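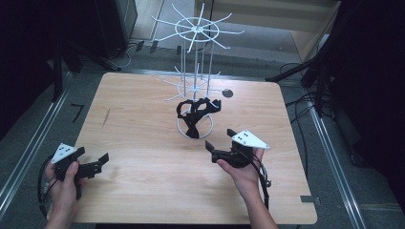

Weißer Drahtständer auf einem hellen Holztisch

Häufige Fragen zur Bestellung per Handy im Restaurant

Muss ich als Gast wirklich eine App laden?
Bei Sillov und Fellum nein, da öffnet der QR-Code eine Seite im Browser. Bei Skollon ja. Wir halten das für eine Zumutung, wenn jemand bloß einen Kaffee will.

Spart mir das Personal?
Das behaupten die Anbieter. Gefragt haben wir, wie gerechnet wurde, und bekamen Prospekte. Teller tragen sich weiterhin nicht von selbst, und wer Allergien hat, möchte mit einem Menschen reden. Planen Sie im ersten Monat lieber keine Schicht weniger ein.

Was kostet es?
Fellum verlangt 65 Euro im Monat, dazu 2 Prozent vom Umsatz. Das klingt harmlos. Bei 4.000 Euro Umsatz über das System sind es aber schon 145 Euro, und der Bondrucker ist da noch nicht dabei. Sillov nennt Preise erst nach einem Telefonat.

Bestellen die Gäste dann mehr?
Angeblich ja. Die Zahlen dazu stammen durchweg von den Verkäufern der Systeme. Ob der Umsatz am Handy lag oder am Wetter im Mai, lässt sich daraus nicht ablesen.

Und das Trinkgeld?
Voreingestellte Prozentknöpfe ärgern viele Stammgäste, besonders wenn sie vor dem ersten Bissen zahlen sollen. Bei Millet kann man die Abfrage ans Ende legen oder ganz abschalten. Vor der Unterschrift zeigen lassen!

Kann ich die gedruckte Karte abschaffen?
Davon raten wir ab. Akku leer, kein Netz im Keller, Lesebrille vergessen: Ein paar Exemplare gehören hinter die Theke.

Was passiert, wenn das WLAN ausfällt?
Dann wird wieder mit Block und Stift gearbeitet. Einen Offline-Modus bewirbt nur Skollon, und er endet laut Handbuch nach 30 Minuten.

Wie komme ich aus dem Vertrag wieder heraus?
Lesen Sie die Kündigungsfrist, bevor Sie die kostenlose Testphase starten. Bei Millet geht der Test automatisch in ein Jahresabo über.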